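Womwood framed whiteboard, the smaller one

Bought in June, reviewed Mon 2 August

I'd been writing my lists on the backs of envelopes for years, so when our old wipe-clean board finally went grey all over I treated myself to one of these from the Clarside shop. It was down to the last 2 on the shelf and I dithered so long that somebody else very nearly had mine!

It has had nearly 900 wipes by my reckoning (we play a lot of word games in this house, and the little ones practise their letters on it after tea) and the surface still comes up lovely with a dry cloth. I mostly lay it flat on the table, where everyone can reach.

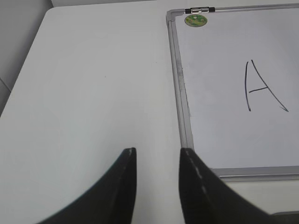
Thin pens suit it best, I find. The fat ones that came with our old Eze board took a bit more rubbing, and left a shadow if I forgot them overnight. My one grumble is the metal edging, which picks up smudges and scuffs far quicker than I'd like, and a damp cloth only shifts some of them. I did hang it in the hall for a fortnight, but it was soon back on the table and I expect it'll stay there. Four stars from me, and I'd buy another for my sister.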